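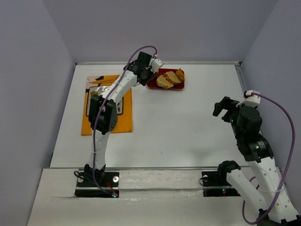 Project report: Why do people leave food on the plate?
Student: Funmilayo Okonkwo
Submitted 13th June

1. Background

When I moved to this city I was surprised by how much food goes to the bin in our college dining hall. My project asks if the colour and the size of the plate have an influence on this behaviour.

2. Method

I asked 56 students to fill in a short questionnaire after lunch. I also weighed the leftovers for six days, with a kitchen scale borrowed from the Bundgaard residence. The limit for "small leftover" was 25 grams. Plates with only bones or peel were not included.

3. Results

Most students answered that they take too much because the queue is long and they don't want to stand in it again. The colour of the plate was mentioned rarely. On the pasta days the leftovers were heavier than on the soup days, but the soup bowls are smaller, so the comparison is not completely fair.

4. Problems

On the second day the scale had a flat battery and I lost the first 90 minutes of lunch. Some answers were also difficult to read, and I have left these out of the table.

5. Next step

In August I would like to repeat the weighing with the smaller plates, if the kitchen manager agrees. The questionnaire should also have a question about breakfast.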